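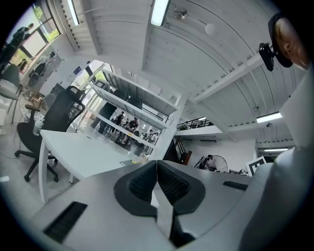 Estantes metálicas brancas e, ao fundo, o grupo de trabalho junto às janelas do novo espaço da Stulon.

A Stulon abriu em fevereiro as suas novas salas de trabalho no edifício Itlow, depois de quatro meses de obras no segundo piso. O espaço tem 473 metros quadrados e junta no mesmo andar as mesas de montagem, a zona de arrumação e os postos individuais, que até agora estavam repartidos por dois endereços.

A mudança foi feita em três fases. Primeiro seguiram as estantes e as mesas grandes, depois o equipamento e, por fim, o material de escritório. Segundo Laurier Sawatzky, responsável pelas instalações, foram transportadas 125 caixas, parte das quais continua por abrir.

"Preferimos pôr as pessoas a trabalhar primeiro e arrumar o resto aos poucos", disse Sawatzky. "Ainda há prateleiras sem etiqueta e gente a perguntar onde ficou a fita-cola."

As estantes são abertas e deixam ver a sala de um lado ao outro. A opção foi discutida com a equipa, que no endereço anterior usava armários fechados. As janelas amplas dão para uma zona com vegetação e a luz do dia chega às mesas do fundo. No teto, pintado de branco, foram mantidas as vigas à vista e instaladas luminárias fluorescentes.

O projeto de interiores ficou a cargo do gabinete Astex, que já tinha trabalhado no rés do chão do mesmo edifício. O orçamento inicial previa divisórias entre as áreas, mas a empresa desistiu delas em novembro e usou a verba para comprar mais mesas.

Os postos individuais seguem todos o mesmo modelo: secretária branca retangular, com passagem redonda para cabos no tampo.

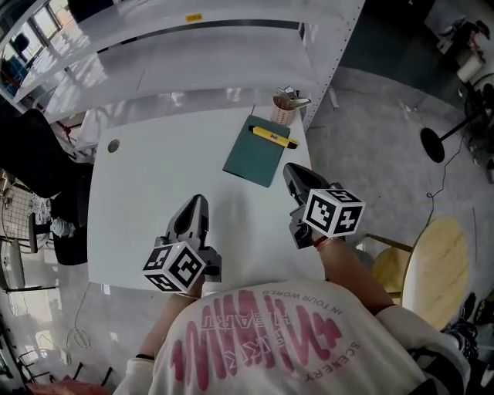
Cada pessoa pode levar os seus objetos, como cadernos, canetas e porta-lápis, e deixá-los no lugar de um dia para o outro. Na sede antiga as secretárias eram partilhadas e tinham de ficar livres ao fim da tarde, regra que motivava queixas frequentes.

Mervin Desjardins, que coordena os horários, explicou que os lugares foram atribuídos por turno e que as trocas podem ser pedidas até ao fim do mês. "Quem quer ficar perto da janela tem de se inscrever. A lista já vai longa", afirmou.

Falta ainda concluir a copa e a sala de reuniões pequena, cujo mobiliário chegou com as medidas erradas e foi devolvido ao fornecedor. A Stulon conta ter as duas divisões prontas na primavera. O antigo armazém, com 95 metros quadrados, será entregue ao senhorio assim que forem retiradas as últimas prateleiras.

O acesso ao segundo piso faz-se pela entrada lateral do edifício. As entregas continuam a ser recebidas no rés do chão, durante a manhã.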